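Notebook Hardware Pads Cameras Search Log out

20th August, pad wear and the Isberg claim

Back on the hand-held grippers. Unai Sepúlveda wants a yes or no from me by the end of the week on whether we move everything over to the Isberg fingertips, and I said I would not give him one from the spec sheet. The sheet says the molded tip "outlasts fabric pads in all common tasks." Which fabric, which tasks, and pressed how hard? Prys wrote to Grernitz (they resell it) in July and got the same sheet back with a different logo on it.

So the plan was to run what we have, look at how bad it has got, and decide whether the pads are a real problem or only an ugly one. I suspect ugly.

Starting point: current fingers, current pads, nothing replaced or trimmed before the run. I wanted them as people use them. 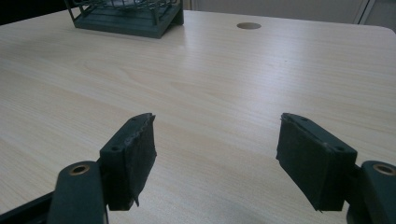
Our wear log for July has 308 grasps marked as slips across the whole set. Unai reads that as the pads being finished. I went through the notes again before lunch and I don't think they support him. A slip got logged any time the object moved in the jaws after closing, and that covers a bad approach angle as well as a bad pad. Two people were logging and they did not agree on what counted. Prys Cadwaladr put down every little rotation. I only put down drops. Add those together and the number means very little.

Also the log doesn't say which hand. Left and right don't get the same work, everyone lets their better hand do the fussy part, and I would expect the pads to wear differently. Another column we should have had from the start.

What I will grant him:

- The covering is fraying at the edges on both fingers and there are small pieces coming away low down. If one of those folds under during a close, we have a double thickness on one side and the object gets pushed off center. I have not caught it doing this. I'd like to.
- The frayed edge changes the outline of the fingertip in the gripper camera view. If Hennessy's width estimate uses the pad edge, then fuzz is going to move it. Prys says it uses the finger body. I asked for the line of code and am still waiting.
- Swapping a pad is slow and we all put it off.

What I will not grant him is that any of this adds up to 300 new tips. That was the quantity on the quote. For that many I want a side-by-side on our own objects, same operator, same table, tips changed between blocks and the order shuffled.

Side note on the gripper cameras. The shine on this tabletop bothers me more than the pads do. There is a bright band across it in the gripper view and I would bet on a pale, see-through object losing its outline there. The Cisora camera is supposed to handle this with its own exposure control. Supposed to. Their demo was filmed on a black mat, so it tells me nothing. Things to settle before anyone buys one:

1. Can exposure be locked from our side, or only from their app? If only from the app then I'm out.
2. Does the lens still see both fingertips with the jaws wide open? Ours does now. I don't want to lose it for a nicer sensor.
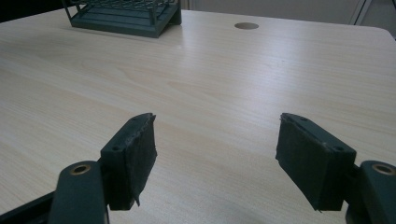 3. Does it add weight at the front? Wrists are already the thing people complain about by mid-afternoon, and I haven't seen a figure for the camera with its bracket on.

Bimanual work

Went over to cups after that. I picked lidded cups because they are the worst case for the "grip harder" school of thought. Thin wall, easy to crush, and a domed lid that can pop if the rim is squeezed out of round. A firm molded tip ought to do worse on these than soft fabric does, whatever the sheet says. That's a guess and I'm writing it down now so I can't pretend later that I had no opinion.

Basket stays toward the far side of the table in every setup so the reach is the same each time. If somebody moves it, note it.

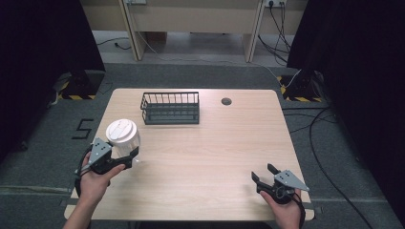

Cup with lid in the left gripper, right gripper open and empty.

The head view is the one I trust for judging grip height on a cup. From the gripper cameras you get the fingers very well and the context badly. Anyone reviewing slips should have both up together, and if only one is available I'd say leave the row blank.

Prys thinks a lid should be handled as a separate object with its own pass/fail. I was against this in July as extra bookkeeping. Coming round to it, at least for the tip comparison, or we'll be calling a crushed rim a success on the grounds that it got to the basket.

Told Unai: no decision this week. He was not pleased and pointed out that the Grernitz price runs out. Fine, let it. A discount that expires before we can test the part is not much of a recommendation for the part.

To do
- Ask Grernitz for a sample pair, two if they'll send them. No pads included, we have pads.
- One page on what counts as a slip. Prys to draft, I'll argue with it.
- Add a left/right column to the wear log.
- Hennessy: pad edge or finger body? Get the line of code, not the summary.
- Leave the torn bits on for now. Do NOT tidy them with scissors until we know whether they fold under.
- Try a matte sheet over the tabletop for one block and compare the gripper views before we talk to Cisora again.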